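Two-arm cloth task: keep the messy episodes or record again in a clean place?

Posted in: Learning from demonstration
Asked by nistthorpe_bench on 4/22/26

Hello everybody. I read this board since November but it is my first time to post, so please tell me if I should put this in another category.

I am collecting demonstrations for a cloth sorting task. The setup is two arms with parallel grippers and one head camera, and I drive both arms by teleoperation. The task is simple to say: there is a heap of cloth on a low stool, the robot takes one piece from the heap, lifts it free, and lays it to the side. The policy we want to train will run in family homes, so my supervisor at Lenda asked me to record in real places and not only in our lab at Nistthorpe.

The first home place is a tiled porch. It has many things in it. I did not tidy anything before the recording, apart from putting the stool where both arms could reach it. I have 40 episodes from there now, and 18 of them I am not sure about.
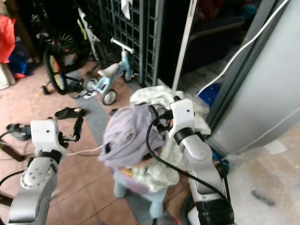 Right gripper holding the lavender cloth, left gripper open near the sandal.

My problems are these ones.

First, the left arm. In most of the episodes only the right arm does the work and the left one waits with its fingers open, low over the floor. I do not park it in the same position each time, because I was thinking the variety is good. Now I worry that the policy will learn to move the left arm for no reason, or will learn that the sandal has some meaning.

Second, the cables. From the head camera you can see the black cables of the right wrist pass in front of the cloth when I lift. In the lab I had them tied closer to the arm and they did not hide so much. Should I throw away the episodes where the cables cover a part of the cloth?

Third, the colours. The cloth I grasp is pale purple and the pile behind it is cream white, so the separation is easy for the eye. When I grasp white from white, I fail more often, and I even have trouble to see on my screen which layer I am holding. Do I label these as failures, or cut them out?

And the last thing is the background. There are two children's bikes near the gate, one of them with very bright colours in the wheels. A colleague told me that so strong colours will attract the network and I should record everything again with the bikes removed. I would prefer not to do this, as it is two days of work, but I will do it if it is necessary.

Thank you in advance for any advice – also advice about things I did not ask.

griddle_and_gantry

Keep the bikes. If the robot is going into homes then it is going to see bikes. What will hurt you is if the bikes are in all of the successful episodes and in none of the failed ones, or the opposite. Move them a bit between sessions, take them away for some, put them back for others. You do not need to start over.

About the left arm I do not agree with your idea of variety. Variety is good in the things that the robot cannot control, like the light, the cloth, where the stool is standing. The resting position of an arm is something you control, and if the operator leaves it in a random place, the model has to guess the operator's mood. Choose one rest pose, higher than what you have now, and go back to it at the start of every episode. For the ones you already recorded, I would check how much the left joints move after the first seconds. If they hardly move, keep the episode.

I would also lift the sandal out of the left gripper's area for half of the new recordings.

Cables: keep. It is how your robot looks.

muvo_user_villanueva

I have the same type of task but with towels. My cable was catching on the corner of the table and it pulled the wrist a little each time, and I did not notice for a long time. So check if your loop touches the cloth when you lift. If it drags the cloth, the demonstration is partly done by the cable. Velcro straps, and leave enough slack for the wrist to turn fully.

Also tie up the thin white one on the floor if it belongs to your equipment.

For the rest I do not know, I only use one arm.

hemstitch

I want to answer mostly the third point, as the other answers did not touch it.

Please do not cut out the white on white episodes. They are the difficult part of your task, and if you remove them, your numbers will look nice and the robot will be bad with bed sheets. But do not mix them without a mark. I would use three separate fields for every episode:

Outcome: was one piece, and only one, laid to the side at the end.
Attempts: how many times the gripper closed before the cloth came free.
Operator doubt: yes or no, filled in by you directly after the episode, when you still remember it.

The third field is the one I wish I had started with. An episode where you grasped two layers by accident and shook one off is a success by the first field, but it is not a behaviour you want to be copied. With the doubt field you can train once with these episodes and once without, and compare. For your 18 uncertain ones, watch them again at half speed and fill in the field now. It is less reliable than doing it fresh – still much better than to delete them.

If you cannot see the layer on your screen, then the policy probably cannot see it from that camera either. Before you record more, try a wrist camera, or put a lamp from the side so the folds get a shadow. In my own recordings the side lamp helped more than the better camera did.

About the cables I agree to keep them, with one condition. Whatever routing you choose, the robot must have the same one when you run the policy. If you tie them differently later, record some new episodes with the new routing and add them to the set.

nistthorpe_bench

Thank you to all three. I checked the left joints as suggested, and in most episodes the arm is almost still, so these I keep. I have fixed a rest pose and written it into the start script. I will add the doubt field tonight and begin with the old recordings. The side lamp I have to borrow first.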